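Pindeo Two-Arm Bench Cell: Wrist Homing Fault After Emergency Stop
Review by Leandro Insaurralde
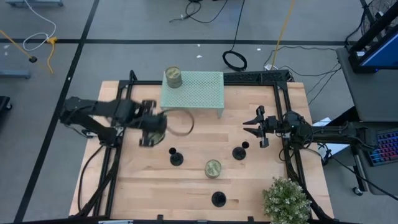 What was tested

The Pindeo cell is a pair of small arms on an aluminum extrusion frame with a butcher-block work surface. Ours has one arm on each side, both fitted with the Presum parallel-jaw gripper. The arms and controller came from Pindeo. The frame came from Bednárik, who sells it as a matching part, and it was ready to bolt together with no drilling. The Presum gripper upgrade is priced at 1426 dollars per arm and replaces the light-duty jaw in the base package.

The cell was used for 80 hours of powered time on a simple sorting and placement job: thin rings onto upright pegs, cans moved between the table and a raised perforated platform. Loads were well under the rated limit. The firmware was the version shipped in September, with no local changes to the motion limits.

Most of this review concerns one fault. Buyers who only want the general findings can skip to Accuracy and noise.

The fault

After an emergency stop, the controller sometimes restores the wrong turn count for the wrist roll joint. The encoder on that joint is absolute within a single turn. The number of whole turns is kept in controller memory and written out at shutdown. If power to the joint is cut while the wrist is moving, the write can be missed, and on restart the controller may believe the wrist is one full turn away from where it is.

Nothing looks wrong at that point. The reported angle is plausible, the jaws sit square to the table and the self-test passes. On the first homing command, the wrist rolls 360 degrees in the wrong direction to unwind a turn that was never there. The gripper cable goes with it.

On the left arm this pulled the gripper connector halfway out. The jaws stopped responding, but the status page went on showing the last good reading, which was "open." The jaws were closed on a ring at the time. The next move swung the ring through a peg stand and knocked it over. No injury, no lasting damage to the arm. The connector latch is now loose and has been replaced.

How often it happens

We ran 163 deliberate stops on the left arm, using the hardware button, with the wrist in motion in every case. The wrong turn came back in 11 of them. With the wrist at rest we could not produce the fault. The right arm showed the same behavior in a shorter run that was not logged carefully enough to give a rate.

Stop speed matters. At the slow jog setting the fault did not appear. All of the bad restarts came at the default program speed or above it.

Why this counts as a safety matter

The manual tells the operator to clear the work area after a stop, then home the arms. Many people will do this with a hand still near the wrist, as the usual reason for a stop is a dropped or jammed part. The homing roll is slow by default, but it is a full turn, it carries whatever is in the jaws, and torque limiting is relaxed during homing so the joint can push through cable drag. That last setting is on page 2 of the configuration menu and is enabled from the factory. It should be off.

The stale gripper status is a separate problem and the more serious of the two, in my view. A lost connection should read as unknown. Reporting the last value lets a program carry on as though the part had been released.

Response from the maker

Pindeo support answered in two working days and reproduced the restart fault from our log. They supplied a test build that stores the turn count at a fixed interval during motion. It reduces the error window and does not close it. The gripper status issue was passed to Presum, who confirmed it and gave no date for a fix.

Workaround

Until there is a proper release, the following has been reliable here:

1. After any stop, leave joint power off and check the wrist cable by eye. Compare it with a mark on the housing. We used a paint pen line across the wrist cover and the cable sleeve.
2. Turn off "relaxed torque on home" for the roll joint.
3. Empty the jaws by hand, with power off, using the release screw.
4. Restore power and jog the roll joint a few degrees each way at slow speed.
5. If the turn count is wrong, correct it under Joint Setup before homing.
6. Home one arm at a time.

Step 5 needs the service password, which Pindeo will send on request. It would be better printed in the manual.

Cable routing

The stock wrist loop is long enough for normal travel and too short for an extra turn. Drenden sells a longer gripper lead with a strain relief clip that fits the Presum plug. It took ten minutes to fit and it moves the load off the connector. The drawback is slack. A larger coil at the wrist can catch on tall objects during low passes, so tie it back and check clearance at the full reach of the arm.

Accuracy and noise

Placement was good. Rings went onto the pegs without search moves once the stands had been taught, and teaching points held from one session to the next. The frame is stiff enough that one arm accelerating does not visibly disturb the other. The gripper closes evenly and does not mark thin-walled cans at the middle force setting. At the lowest setting it lets them slip.

Gear noise is moderate. The controller fan is louder than the arms and runs all the time.

The software is usable. Path editing is clear, and log files export as plain text with time stamps, without which the fault above would have been much harder to trace.

Rating

Mechanics: good
Gripper hardware: good
Gripper status reporting: poor
Stop and restart behavior: not acceptable as shipped
Documentation: fair
Support: good

I would hold off on the cell for any site where people reach into the work area between runs. For a lab with a written restart procedure and the torque setting changed, it is usable now. The base jaw uses the same controller port and has not been tested here, so assume it shares the status problem until Pindeo says otherwise.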